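Filed under: Garage, Sensors, Grumbling

Do I need a smarter wheel speed sensor?

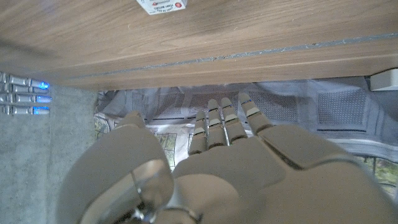 Small white box, wood grain, blurred print.

Back in May I wrote that I was done buying sensors for the old wagon. Then the ABS light came back on, and Noelia Ibarra sent me a link to the new Zomon part with the words "this fixes it." I've been reading the data sheet since then and I'm not so sure.

The claim goes like this. The ordinary sensor on my car is a coil around a magnet. A toothed ring goes past, you get a voltage, and the voltage gets smaller as the wheel slows down. Below walking pace there's hardly anything to read. The Zomon has its own electronics, needs a supply, and puts out a clean square signal all the way down to a crawl. Fine. I believe that part. Active sensors have been doing this for years.

What I don't believe is that it drops in. My control unit expects a coil. It sends a small test current through the thing at startup and gets upset if the resistance looks wrong. The Zomon page says "compatible with most passive systems" and then has a footnote telling you to buy the Nikolaidis adapter, which costs more than the sensor. So now I have two boxes, four extra connectors and a lot more places for road salt to get in.

Teodoro Tejada fitted one to his van and says it's been perfect for 300 miles. I like Teodoro, but 300 miles is a couple of weekends. My original coil did years of winters before anybody had to think about it.

And the air gap! The sheet gives a very generous number, measured on a brand-new ring in a lab. My ring has rust under the teeth and a hub bearing with opinions. I'd like to see the same test done on a part like that. I wrote to Zomon and asked, and got a reply thanking me for my interest in the catalog.

Svenja Bühler commented last time that I should scope the old sensor before blaming it, and she was right, so I borrowed a scope. Left front looks healthy. Right front has one short tooth per turn, same spot every time. I cleaned the ring with a wire brush and the dip got smaller but didn't go away. That sounds like a ring problem to me, and no amount of clever silicon is going to grow the metal back.

A new ring from Cikdale is 106 with shipping, if they have the right tooth count, and their site lists two different counts for the same model year. I've emailed them too. Until they answer, the light stays on and I brake like it's 1985.

If anyone has run the adapter through a full winter, leave a comment. Please say how many miles.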